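4. Street closures and who answers for them

4.1 Background to the two districts 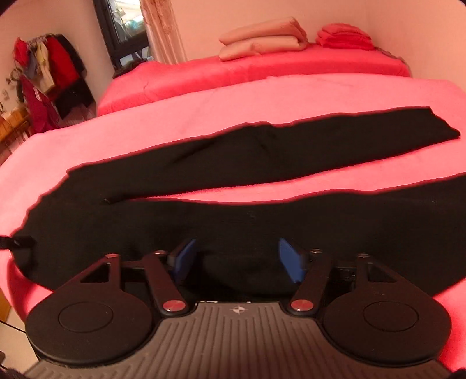 Figure 1. Hand-held gripper with red-capped pivot pins.

The two districts compared in this section, Pavby and Willems, both had streets shut to through traffic by residents without a permit. In Pavby the closure covered four blocks around a former bus depot. In Willems it covered a single square and the two lanes leading into it. Neither city council had voted on the matter beforehand, and in both places the police kept patrols outside the closed area for the first weeks.

Earlier work on occupied streets has mostly asked why they begin. We are more interested in what happens to ordinary services once the barriers are up: rubbish collection, ambulance access, deliveries, street lighting and the handling of complaints. These are dull subjects compared with the politics of a closure, but they fill most of the council papers we read, and they were what residents wrote in about.

4.2 Sources

We used three kinds of material. The first was the public complaints register of each city, from which we took every entry with an address inside the closed area or on a street bordering it. The second was a postal survey sent to 3000 households, split evenly between the two districts. The third was a set of 80 interviews with residents, shopkeepers and council staff. Interviews were held in person where possible and by telephone otherwise. Interviewees were told that they would not be named and that their street would not be given.

The complaints registers differ in one respect that affects the comparison. Pavby logs a repeated complaint from the same address as a new entry, while Willems adds it to the existing one. We merged the repeats in the Pavby register by hand. Where the wording left it unclear whether two entries concerned the same problem, we kept them apart, so the Pavby total may still be slightly high.

4.3 Emergency access

Both cities came to an informal arrangement on emergency vehicles. In Pavby, organisers agreed to keep one lane open on the depot side and to move the barriers on request. The arrangement was never written down. Council staff described it as workable during the day and uncertain at night, when it depended on who happened to be at the barrier. Residents gave a similar account, although those living closest to the depot were more critical than the rest.

In Willems the fire service asked for a written plan and got one. It was two pages long and gave a telephone number that was meant to be answered at all hours. Several interviewees had rung it. Their experiences varied, and most of the bad reports came from January, when fewer people were staying in the square overnight.

We were not able to compare response times. The ambulance service covering Pavby records arrival at the nearest junction and not at the door, and a crew held up at a barrier would not appear as late in its figures.

4.4 Shops and deliveries

Shopkeepers were divided. Food shops and cafés inside the Willems square reported steady or better trade at weekends. Those on the bordering lanes reported the opposite, chiefly because customers could no longer park. In Pavby, where there are fewer shops, the main concern was insurance. Two owners had been asked by their insurers to state whether the police could reach the premises, and neither knew what to answer.

Pavby council set up a hardship fund, known locally as the Zindeck fund after the building where claims were handed in. It paid up to 4000 per business. Take-up was low. Owners told us that the form asked for proof of lost income over a full quarter, and some had closed or moved before they could supply it. Willems had no such fund and offered a delay in business rates instead.

4.5 Trust in the council

The survey asked residents to rate the council's handling of the closure on a scale from 0 to 100. Answers in both districts were widely spread, and support for the protest itself was a poor guide to the rating given. Residents who backed the closure often marked the council down for failing to talk to them. Opponents marked it down for waiting too long. In the written comments, both groups complained that letters went unanswered.

The local newsletter Wameo, delivered free in Willems, printed council notices in full throughout the period. Pavby had no equivalent, and residents there relied on posters and on neighbours. We return to this difference in Section 5, where the reopening of the streets is discussed.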